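Trardale bench

The Trardale bench is a two-armed robot workbench built in a shared workshop. It takes its name from the Trardale workshop, where it was put together over a winter by members who wanted a permanent place to try out bowl stacking and other table-top handling jobs. The design has since been copied in part by two other groups, which use the same frame drawings with different arms.

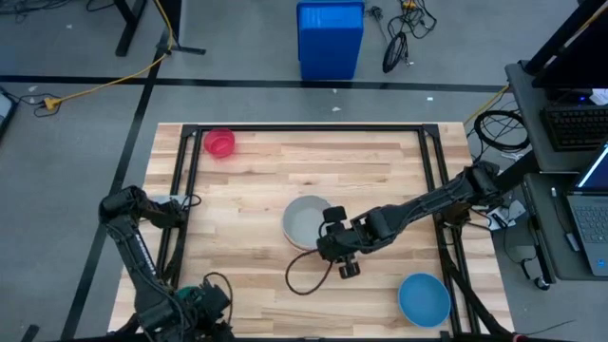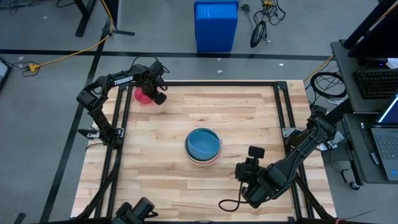
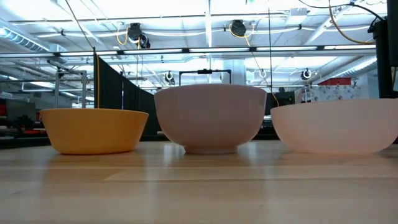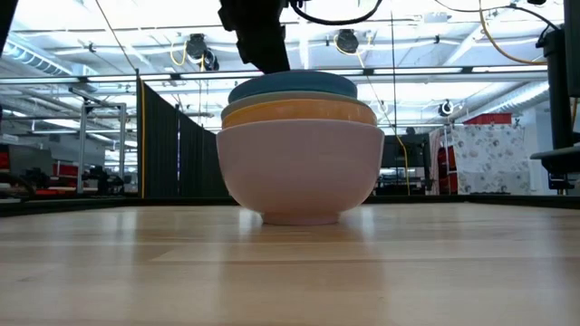

The bench and the bowls used in stacking work. The first two views are from above, the last two from table height.

Background

The workshop had owned a pair of arms for more than a year before the bench was begun. They were kept in a cupboard and clamped to whichever table was free, which meant that positions had to be measured again at every session. A proposal for a fixed bench was put up on the members' board in October and work began in November. The first stacking sessions were held in February.

Two earlier attempts are recorded in the workshop's build log. The first, known as Jotia, was a plywood board on trestles. It flexed when both arms moved at once and was taken apart for its screws. The second, Park, used a steel desk and was stiff enough, but the desk was too narrow for the arms to share the middle of the table without their elbows meeting.

Construction

The top is a pale wooden one in the butcher-block style. It is surrounded by a rectangular frame of black aluminium extrusion, with upright posts at the corners and triangular brackets. The arms are mounted on opposite sides of the frame — one at the left rail, one at the right — so that both can reach the centre. Each arm carries its own gripper, and cables run along the links back towards the base.

The rails were cut by hand and squared with a drill press and a file. According to the log, the frame took 12 evenings, of which 3 were spent correcting a rail that had been cut short. The fasteners came to 252, not counting those supplied with the arms. All joints in the frame are bolted, and it can be taken down to flat lengths for moving.

Black tape on the carpet marks out the floor by the bench. Members are asked to stay behind the tape while the arms are powered. A keyboard, monitor and laptop are kept to the right-hand side, within reach of a person standing clear of the table.

Control

The software is a set of scripts called Sarker, written for the bench and shared among the members. Sarker handles start-up, homing and the recording of joint positions. It also refuses to start if either arm is more than a few degrees from its rest position, a check added after an arm swung into a corner post during the first month. The post was replaced; the arm was not damaged.

Joint positions are written to a plain text file, one file for each session. Older sessions are kept on a disk in the workshop office and may be borrowed.

Bowl stacking

Bowl stacking is the usual first exercise on the bench. Bowls of different sizes and colours are set out on the table and are to be nested in order, with the largest at the bottom. Colour is used in the session notes to tell the bowls apart, and the notes give the starting layout as well as the finished order.

The exercise is harder than it looks on paper. Shallow bowls with a wide rim can be taken by the edge, but a bowl with steep sides tends to swing when it is lifted and may catch on the one below. The log advises a slow final drop and a release with the fingers kept close to vertical. A run is marked as complete when the stack stands unaided and both grippers are clear of it.

A longer form of the exercise, made up of 32 runs with the starting layout changed each time, is used when a gripper has been serviced or its finger pads replaced.

Maintenance

Frame bolts are checked monthly. Cable ties on the moving links wear through more quickly than any other part and are replaced as needed. The table top is wiped down after each session — oil is not used on it, as it marks the finger pads.

See also

Jotia (trestle bench)
Park (desk bench)
Sarker scripts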